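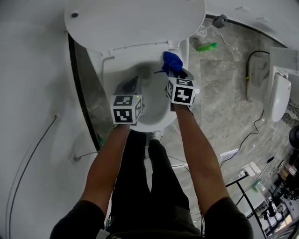 # Mustonen Chores: Bathroom Subset

Datasets / Manipulation / Household
3 min read
June 26, 2020 – Ximeng Zheng

## Summary

Demonstrations of toilet cleaning with two hand-held grippers, one per hand, each carrying a marker cube for pose tracking. In the bowl-wiping task, the operator grips a cloth in one gripper and wipes the inner side of the bowl with lid and seat raised.

The subset holds 1543 episodes, of which 183 are reserved for testing. Operators worked at two sites, Grulov and Wustamberg.

## Can a policy do the chore yet?

Partly. The Drimum baseline was run 80 times on a bimanual arm at Grulov. Reaching and grasping the cloth are reliable. Wiping is not: contact is lost on the curved wall, and the area under the rim is usually missed. We do not consider the baseline fit for unattended use in a home.

## Known issues

- No force data. Wiping pressure has to be inferred from video and gripper pose.
- Marker cubes are sometimes occluded deep in the bowl. Those spans are flagged `pose_gap`.
- 526 episodes have no cleanliness label – the rating sheet was introduced in November, after they were recorded.
- Cloth state is not annotated.

## Splits

Split by operator. Do not reshuffle by episode.

## Contact

Labels: Xinyi Lu. Calibration and pose files: Rostam Kazemi.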